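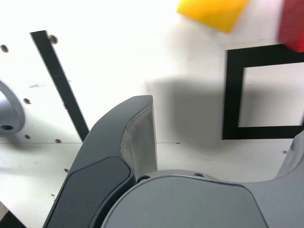
Benjamín Huenchumán
Contributing editor, Trades and Household

Work surface

A work surface is a flat, raised area on which people carry out tasks by hand. The term covers kitchen counters, workshop benches, drafting tables, laboratory benches, sewing tables, and the tops of ordinary desks. In British usage the kitchen version is usually called a worktop. In the United States, "countertop" is the more common word for a surface fixed on top of cabinets, while "workbench" is mostly kept for the garage or shop.

Early forms

The simplest work surfaces were flat stones, split logs, and packed ground. Raised benches were in use in Roman times, when carpenters worked on heavy planks supported by splayed legs. These benches were low, and the worker often sat on the piece to hold it still. Taller benches with built-in vises became common in Europe in the late Middle Ages and after.

Household work was done for a long time at a single table, which also served for meals. Separate counters built along the wall spread in the early twentieth century, along with piped water and gas or electric stoves. Designers of that period studied how many steps a cook took between tasks and placed the sink, stove, and preparation area close together.

Height

The right height depends on the job and on the person. A common rule places the surface slightly below the elbow for light work done standing. Heavy work that calls for pushing down, such as kneading or hand planing, is easier on a lower surface. Fine work, such as watch repair or engraving, is done higher so that the worker doesn't have to bend the neck.

American kitchen counters are usually built to 36 inches. Desks are lower, normally 28 to 30 inches, to suit a seated user. Adjustable frames, driven by a crank, a gas spring, or an electric motor, allow one surface to serve several people.

Materials

Wood is the oldest material still in wide use. Maple and beech are preferred for benches because they are dense and don't splinter easily. A wooden top can be planed or sanded flat again after years of wear.

Stone resists heat and scratches but is heavy and can chip at the corners. Marble is etched by acids such as vinegar and lemon juice. Granite holds up better but is usually sealed against stains.

Stainless steel is standard in commercial kitchens. It doesn't absorb liquids and can be washed with strong cleaners, though it scratches readily and is noisy to work on.

Laminate consists of layers of resin-soaked paper pressed together and glued to a board. It is cheap and comes in many colors. Its weak point is the seam, where water can get in and swell the board underneath.

Laboratory benches are often topped with epoxy or phenolic resin, both of which stand up to many chemicals.

Color and light

A pale surface reflects more light back toward the task and makes small dark parts easier to find. Under strong lamps a glossy white top can produce glare, so a matte finish is often chosen for close work. Dark tops hide stains and are often used where pale materials are handled, as in some sewing rooms. Tailors and jewelers may keep mats of both kinds and change them according to the job.

The Duvelport benches

The former Rashidi instrument works in Duvelport kept an unusually full record of its furniture. A shop inventory lists 673 benches, most of them made on site by the firm's own joiners. The standard pattern was 5 feet long with a beech top, and each top was turned over after 12 years of use. Darcy Sandhu, who cataloged the surviving pieces, found that many had been raised on blocks, with the added height written in pencil on the underside.

Care

Most surfaces need only warm water and mild dish soap. Abrasive powders dull laminate and painted finishes. Wooden tops used for food are treated with mineral oil, applied thinly and wiped off after it has soaked in. Cooking oils are avoided for this purpose, as they can turn rancid.

A shop bench top is checked for flatness with a long straightedge laid along its length, across its width, and from corner to corner. High spots are marked with chalk and planed down.

See also: Countertop, Drafting table, Vise, Sawhorse, Butcher block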